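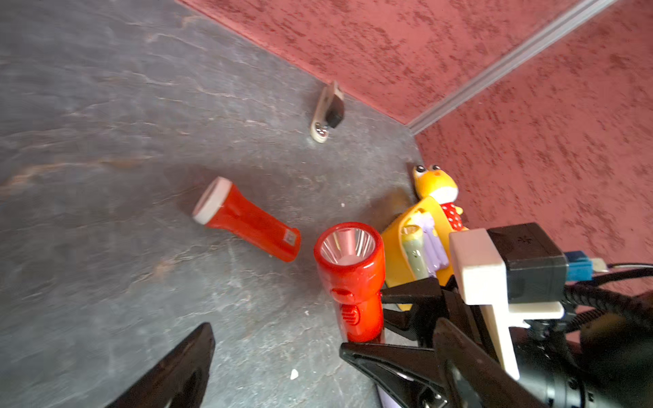

What is shadow play?

It's making shadows on a wall with a torch and whatever you have to hand, and telling a story with them if you feel like it. You need a darkish room, a light, something to get in the way of the light, and a surface for the shadow to land on. Puppets on sticks are one way of doing it and hands are another, but at Cumano we mostly use toys and household odds and ends, which is a lot less work and (I think!) much more fun.

Do I have to be able to draw or cut things out?

Not at all. Anything solid will do. A toy that's slightly dull to look at can have a fantastic outline, and something you love can turn into a potato the minute the light hits it. Finding out which is which is half the evening.

What age is it for?

Our Trusdale sessions are set up for children from 4 upwards with a grown-up. Older ones get very serious about it and start wanting scenery. Grown-ups without children come too and you are very welcome, just book the later slot.

Getting the right light

What sort of torch is best?

A small handheld one with a single bulb or LED. One light source gives one shadow, with a nice clean edge. Torches with a cluster of little LEDs make a stack of overlapping shadows, all slightly out of step. That's lovely if you want a crowd or a ghost, and maddening if you want a frog.

We're fond of the chunky plastic kind that can stand on its end with the lens pointing up. You then have both hands free, and you can hold things over the top and watch them swell across the ceiling. The red ones we use have a raised oval switch below the head and a ridged grip further down, so you can find your way round one by feel once the lights are off.

Does the reflector matter?

More than you'd expect. A torch with a faceted silver reflector spreads its light differently from one with a smooth bowl, and some throw rings or petal shapes on the wall before you've put anything in front of them. Try yours on a blank wall first. If the pattern gets in the way, tape one layer of greaseproof paper to the wall behind your toys and light that, or simply move the torch back. If you like the pattern, you've got a free moon.

Can I use my phone?

You can, and it's a very good shadow light, small and bright. The trouble is that a phone is awkward to prop up, and it rings. I once had a beautiful dragon interrupted by the dentist.

What about a table lamp or candles?

A table lamp with the shade off is too hot to have children leaning over, so we don't suggest it. Please don't use candles. Yes, people did it for centuries. A torch costs next to nothing and you can drop it.

My torch has gone dim and yellowy. Is that the batteries?

Nearly always. Swap the whole set at once, and check that the little springs and contacts aren't furry. If they are, a cotton bud with a drop of vinegar clears it up well, then dry everything thoroughly. Take the batteries out at the end if you won't be playing again for a few weeks. If the light flickers when you tap the head, unscrew it and screw it back on firmly.

How bright should it be?

Dimmer than you think! Very powerful torches light up the entire room by bouncing off the wall, and then your shadows go grey. They're also unpleasant if somebody swings one round into your face, which somebody will. A cheap one from the kitchen drawer is about right.

Choosing things to cast shadows

Which toys work well?

Go for toys with bits that stick out. Ears, horns, tails, long noses, wheels with gaps in them. A cartoon frog is a gift, as the two big eyes sit right up on top of the head and you can't mistake the outline for anything else. Turn the same frog sideways and it could be a hippo, a boot or somebody's aunt in a hat.

Bear in mind that colour and pattern vanish. A red top with white spots is a joy in your hand and makes no difference whatsoever to the shadow. Children find this astonishing, so show them both.

What about things that aren't toys?

My favourite part. Raid the drawer of things you can't quite bring yourself to throw out: hinges, catches, keys, whisks, a colander, pegs, combs, the lid off something. A hinge opened and shut in front of a torch is a crocodile, or a very cross bird. A colander gives you stars. A fork makes a fence, and if you bring it close to the lens it becomes a forest. Avoid anything sharp or anything with loose screws if you've got little ones about.

How do I make something look enormous?

Bring it closer to the torch. To shrink it again, bring it closer to the wall. Once people have got hold of this they can't stop, and a mouse chases a cat out of the room. The edges go softer as things get bigger, so for a giant with a crisp outline, move the torch and the toy back from the wall together.

Can I get coloured shadows?

Oh, do try this one. Put a sheet of coloured sweet wrapper or see-through plastic over one torch, another colour over a second torch, and point both at the same patch of wall from different sides. Now hold a toy in the middle. Each torch makes its own shadow and the other torch fills it in with colour. With see-through beakers and bottles you get colour as well, plus wobbly bright lines where the plastic bends the light.

Where should I set up?

Does the wall need to be white?

Pale and matt is easiest, but have a go on what you've got. A rough pink or red wall gives a warm, stormy sort of sky, with the texture breaking up the edges so that everything looks like an old print. A dark floor underneath is a help, because it won't throw light back up at your wall. If your wallpaper is busy, peg up a pillowcase.

I like a corner best. Shadows that cross from one wall to the next bend in the middle, and a character can walk along one side and then peer round at you from the other.

How dark does it have to be?

Dusk with the curtains drawn will do. In summer it's hard work: our session on 11th June had to be held under a big table with blankets over it, and I would happily do it that way every time. October is perfect, with the dark arriving straight after tea.

How do I stop all the bits going everywhere?

Use a shallow tray. Something in a loud colour, orange or yellow, so you can still find it in the half-dark, and low-sided so a hand can go straight in without knocking anything over. Everything that isn't having its turn goes back in the tray. It keeps pieces out from under knees, and the tray is a good boat when you need one. Rounded corners are kinder to shins. 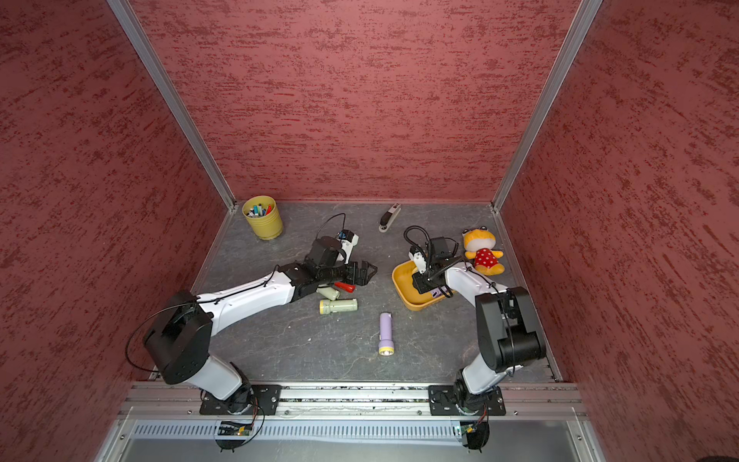

Borrowing a box

What is a Ghaffari box?

It's our loan kit, named after the street where we had our first room. Each box has torches, a tray, a mixed bag of toys and oddments, coloured film, and a notebook in which borrowers write down what worked. Please do write in it! The notebooks are the best thing we own. Box 1252 has a whole opera in it, in biro, by two sisters, and box 1453 has a very stern page on why the duck must never be lent to brothers.

How long can I keep it?

Nine days, which gets you two weekends if you collect on a Saturday. If you're in the middle of something magnificent, ring and ask. We'll usually let you hang on to it unless someone else has it booked.

Something's gone missing from our box. What should I do?

Tell us what it was and pop in something of a similar size. The boxes have changed a good deal over the years this way and they're better for it. Torches are the exception, so do please hunt for those. Look down the side of the bed first.

Can I add things to a box?

Please do, as long as it's clean, hasn't any sharp edges and you don't want it back.

Which torches do you put in?

We've had all sorts. At the moment some boxes have Clernix hand torches and others have whatever we could get hold of in pairs. If yours has a ring round the lens that has worked loose, bring it back and we'll sort you out with another.

Sessions at Trusdale

Do I need to bring anything?

One toy each, and socks, as we're on the floor for a lot of it. Bring a small one. We had a rocking horse once and it did make a superb shadow but it took up the entire room.

My child doesn't like the dark. Should we come?

Come and sit near the door with your own torch. We begin with the lights on and turn them down in stages, and whoever is most unsure gets to be in charge of the switch. Lots of children who don't care for the dark are very happy in it once they're the one holding the light.

Is there a performance at the end?

Only if people want one. Some weeks everyone does, and some weeks they'd sooner carry on making rabbits.

Who do I ask if my question isn't on this page?

Ask for Prodromos Sarantis at the Cumano desk, or leave a note in your box when it comes back. I read all of them. If you've discovered a new crocodile, I'd like to know what it's made of.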